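Consumer Behavior 119, Week 2 notes
Reading the package

Okay, so last time we got as far as the shelf, and I ran out of time before the part I like best. Let's pick up at the moment the shopper slows down. In the store observation we talked about (the Grollater one, it's in your reading packet), most people never turned a package around. They looked at the front, maybe checked the price, and into the cart it went! So the front of the pack has to do nearly all the talking.

I want you to know the four jobs of a package, since they'll come up again in January. Protect the thing. Carry the thing. Name the thing. Sell the thing. The first two are engineering and I mostly leave them alone. The last two are ours, and they fight with each other constantly.

Naming is easy to mess up. Panganiban sold a floor cleaner for years in a bottle so pretty that shoppers took it for shampoo. Great on the shelf, terrible under the sink. When they finally put the word CLEANER on the front in big letters, the complaints dried up, and so did some of the sales, which tells you something about how much of the buying was the bottle.

Boring household goods are my favorite place to study this. You don't daydream about them, you don't ask your friends, you just grab.

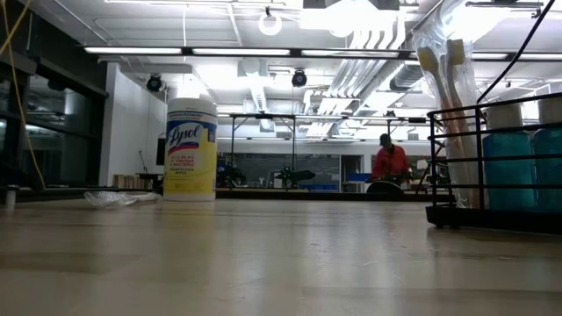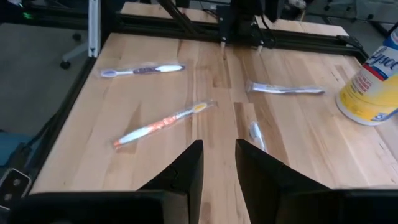
Now, claims. A claim is any promise on the pack, and I sort them into 2 piles. Hard claims have something you could test: a number, a time, an amount. Soft claims are mood words like fresh, gentle, trusted. Neither pile is the honest pile, by the way. A hard claim can be perfectly true and still leave you with the wrong idea, and "gentle" might be a fair description of a soap that really is gentle.

Color comes next and I'll go fast. Every category has its habits, and a new brand has to decide whether to blend in or stick out. Sastard went with brown for its dish soap (brown!) and people thought it was gravy. Preltham copied the market leader so closely that shoppers went home without noticing they'd bought Preltham, and then never came back for it by name.

For next class, pick one thing from your kitchen or bathroom that you buy without thinking. Write down every word on the front, mark each claim hard or soft, and then cover the brand name with your thumb. Can you still tell whose it is? Bring the package if it's clean. One page is plenty, handwriting is fine, and please read the Grollater piece first if you skipped it.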